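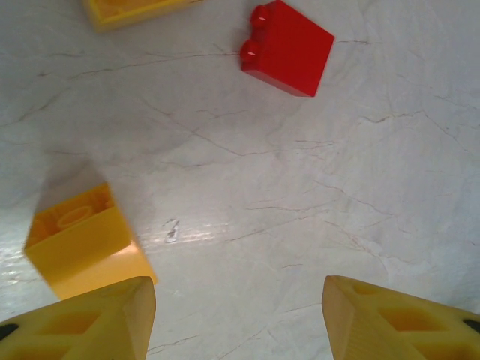
Big bricks: sort by color, or one bin and be done?

plonkmother
Posted in Toys & Clutter, 31 replies

Settle something for my household. We have the chunky bricks, the toddler kind. My husband, Fikri Liem (he has agreed to be named, he thinks he's winning), wants them sorted by color into separate bins. I say one bin, lid, goodnight. The marble-look table is already scratched up from the sorting and I would like to eat at a table again before the kids leave for college.

dorkis_dad
One bin. A three-year-old looking for a yellow brick will tip out all the bins anyway, so you may as well give them fewer to tip.

MagdaliniV
Disagree. I ran a toy library for years and we had 1,435 of the things at the worst point. By color is the only sort a small kid can do alone. By size they argue. By "what it used to be" they cry.

plonkmother
1,435?? We have 300 and I feel them all personally, mostly in the arch of the foot.

hadutov
The real enemy is bricks lying open side up. They collect raisins in the tube part. I once washed 582 of them in a bathtub and I don't recommend it to anyone with a back.

dorkis_dad
You counted them in the bathtub?

hadutov
It was a long evening.

MagdaliniV
Two bins is plenty, by the way. You don't need one per color. Blue goes in one, everything warm goes in the other. Put them at the back of the table so the bricks have to travel away from the kid to get there.
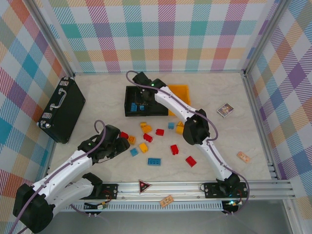 Two bins at the back, blues in the black one, plenty still out on the table

dorkis_dad
I see two blues put away and a whole lot of reds that are not. So by my reading the system is at the "we'll finish after snack" stage.

MagdaliniV
Every system is at that stage. Also it annoys me that the orangey one isn't the one for blue, but you can't have everything.

plonkmother
Why would the orangey one be for blue, Magdalini Vasilakis, you monster

MagdaliniV
Contrast! They can see what's in it.

hadutov
They can see blue in a black bin fine. Don't overthink it. Does anyone know if the big bricks survive the top rack of a dishwasher? Asking before I look at that bathtub again.

plonkmother
Fikri says two bins is "basically sorting" and is claiming victory. I say it's basically one bin with a spare. We're trying it through March.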